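Workshop notes: the Kevance arm, third build

Members who come in during the evenings will have seen the bench by the window taken over since March. That is the Kevance, a two-arm machine on a rolling base that Mpho Oosthuizen and I have been putting together from stock extrusion, secondhand servos and a good deal of printed plastic. Several people have asked for an update, so I am using this month's item to write one down.

The first version was a single arm clamped to a table. It could lift a sponge. The second had a better shoulder but the wrist sagged whenever it reached out past the elbow, and we spent weeks chasing that in software before Mpho put a straightedge on the bracket and found it had bent. The third build has the same shoulder, a new aluminum bracket at the wrist and a second arm that mirrors the first. Total spend so far is around $4000, most of it on servos. The base came from a scrapped hospital cart and cost us a tank of gas.

A few details for anyone planning something similar. Each arm runs on its own supply, fused separately. We tried sharing one supply and the controller reset every time both shoulders moved together. The cables go through braided sleeve from the shoulder down, with a loop of slack at the elbow. Leave more slack than you think you need. We have replaced the elbow cable on the left arm twice, and both times it failed at the crimp.

The gripper fingers are printed at 50 percent infill with a rubber pad glued on. Solid fingers were no stronger in use and took all night to print. We are on revision 21 of the finger linkage. Mpho keeps the old ones in a coffee can under the bench if you want to see how not to do it.

Control is by a pair of small leader arms that you move by hand, and the big ones follow. We write down every session in the green notebook. There is a camera on the head and one on each wrist, though the right wrist camera drops out when the arm turns all the way over. I suspect the connector. Marietjie Dlamini rewrote the logging program so that a dropped camera no longer stops the whole session, and that has saved us a lot of time.

Most of the work at the moment is on cloth. Hard objects are fairly well behaved once the fingers close evenly, but a towel changes shape as soon as you touch it, and the fingers tend to pinch one layer when you wanted two.

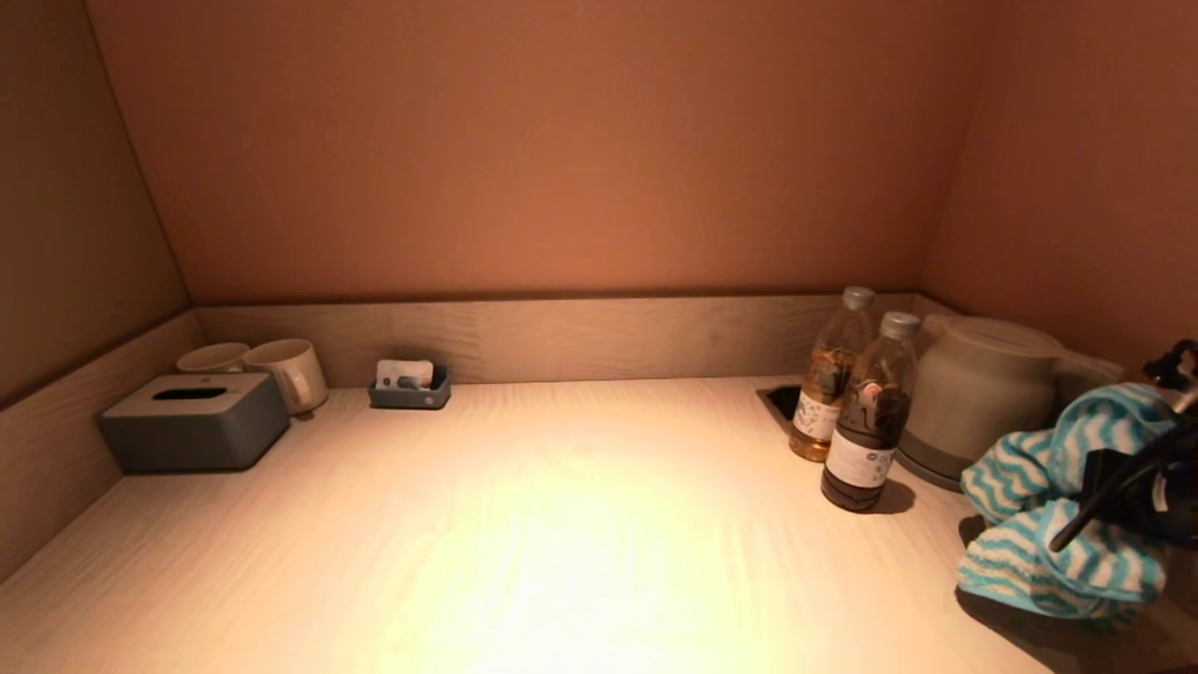
Towels are also where the length of the gripper starts to matter. On an open table you can come at the cloth from any side and the elbow has room to swing. In a corner you can't. With the striped towel bunched up at the front right of the counter and the kettle pushed back behind it, the gripper has to come in from the right and stay low, and the thin rod sticking out past the fingers lies right across the folds. I want to shorten that side by an inch before we do much more. The bottles are another reason to keep the elbow in, as they stand close together and would be easy to sweep over.

Next on the list is a softer pad. We have a sheet of Gelo silicone to cut up, and Mpho wants to try it with a ribbed face. After that we will rebuild the right wrist with a locking connector.

We could use a spare 24 volt supply if anyone has one, and the loan of a decent crimping tool for a week or two. Please do not move the base while the green light is on.

Reader comments

Nkosi: Is the wrist bracket drawing on the shared drive? I have the same sag on a camera crane.

Mpho Oosthuizen: It's in the folder marked Kevance, under wrist. Use the one dated later. The first has the holes too close to the edge.

R.T.: I've got a ratchet crimper you can borrow. I'll leave it on the bench with my name on it.

Contact: workshop front desk | © Zistier Shared Workshop | Back to top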